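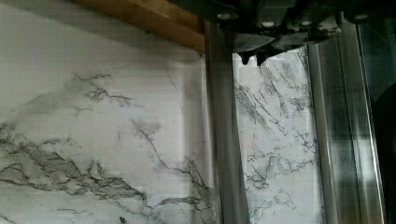
The wrist camera on the Billness cell is checked at the start of each shift, and again after any finger change or collision stop. The check uses a live view and takes no special target. Both fingers should run from the top of the view to the bottom, with the housing and its row of five light-coloured fasteners at upper right. The fingers sit inside the near focus limit and will always be soft. Judge focus on the veining in the gap between them.

## Wrist camera and gripper: frequently asked questions

### Which surface should I use for the focus check?

Any flat surface with fine, irregular detail. Marble-patterned panel works well. Plain painted surfaces don't give the eye enough to work with.

### The pale areas look blocky. Is the lens dirty?

Usually not. Faint banding and blockiness on pale surfaces come from stream compression. A dirty lens gives haze over the whole view, veins included. If in doubt, save a still at full quality and compare.

### How do I tell a speck on the lens from a speck on the surface?

Jog the wrist 80 mm sideways at low speed. A mark that stays put in the view is on the lens or cover. A mark that travels with the background is on the surface.

### What do I clean the cover with?

Lens tissue and isopropyl. No shop rag, no compressed air at close range. Put the arm in hold and lock out the gripper supply first.

### When are the housing fasteners checked?

Every 1000 hours, or after a collision stop. Check for movement against the paint marks before putting a driver on them. Use the torque on the card inside the controller door; the older Matsuda card has different values and should be thrown out.

### Fault 2883 comes up after a finger change. What now?

The controller has lost its finger offset. Re-seat both fingers, home the gripper, then run the offset routine from the maintenance menu. If the fault returns, stop and call Raffaele Pellegrini. Do not clear it repeatedly.

### Can I swap fingers with the Lostdale cell?

No. The mounting pattern is the same but the length differs by 7 mm, and the offset routine will accept the wrong pair without complaint.

### Does the camera need recalibrating after cleaning?

Only if the bracket was loosened. Wiping the cover doesn't shift the centre of the view.

### Where do I log the check?

In the Jultovness maintenance log, under "wrist". Enter the hour meter reading and your initials. Kidus Kumsa reviews entries on Tuesday.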